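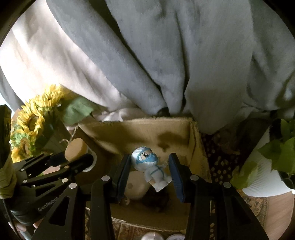 How a Gripper Picks Up a Toy (and why it's harder than it looks)

Grab something near you. A sock, a pencil, whatever. Easy, right? You didn't even think about it.

Now try it with two sticks. Just two, one in each hand, no bending. Harder! That's close to what a gripper has to do all day long.

We build grippers at the Giresora shop in Kastmont. It's a shared workshop, so anyone can come in and make stuff. Kids too, with a grown-up. Lots of tape. Lots of lost screws.

What's a gripper?

A robot's hand, basically. Yours has four fingers and a thumb. A simple gripper has two fingers and that's the lot. They open. They close. Done.

But you don't need a whole robot! You can hold a gripper in your own hand and work it yourself. Good way to learn what it can and can't do before you go build the rest of the arm.

The fingers

Look at the black arms reaching up on both sides of the toy. Each one has blue pads at the tip. One pad has fine ridges on it, like the bottom of a sneaker. Ridges help with grip. Smooth plastic on smooth plastic = slides right out. Ask me how I know.

The silver circles are pivots. A pivot is a spot where two parts are joined but can still turn, like your elbow. Push on one link and the next one has to move too. A bunch of links joined up like this is called a linkage. Good word. Use it at dinner.

See the triangle holes in the arms? Less material, less weight. Triangles are also super stiff, so you can cut holes that shape and the arm still wont flop around.

Why a box is tricky

Stuff on a table is easy to reach. Stuff in a box has walls all around it. The fingers have to go down inside, open wide enough to fit the toy between them, and not bump the cardboard.

And the toy is lying tilted, big head one way, feet the other. So where do you grab? The head is the biggest part but it's round and glossy. The legs are short. The middle is a decent bet. A person figures that out in a blink. A robot has to work it out from scratch, every time.

Two grippers = two hands. The other one, on the left with GenRobot on the side, has a short round container in its fingers. Different shape, different squeeze.

Squeeze how hard?

Too soft, it drops. Too hard, crunch. Yoga Manurung, who runs our build table, makes everybody practice on marshmallows first. We went through 141 of them in April. Some got eaten, ok.

Make your own (one with cardboard)

You need:
- stiff cardboard
- 3 brass paper fasteners
- 2 rubber bands
- a hole punch and scissors

1. Cut two long strips. Cross them like an X. Fastener through the middle.
2. Cut two short strips. Fasten one to each top end, these are your fingers.
3. Wrap a rubber band around each fingertip. Thats your pad.
4. Hold the bottom ends. Squeeze them together and the fingers close.

Fingers flopping? Push the fasteners in tighter. Then put a small toy in a shoebox and try to get it out without touching the sides. Stand it up first. Then lay it down. Then on its side, facing away from you. Which was worst?

Giresora Shared Workshop, Kastmont | Questions? Ask at the front desk | © 2019 Giresora | Back to top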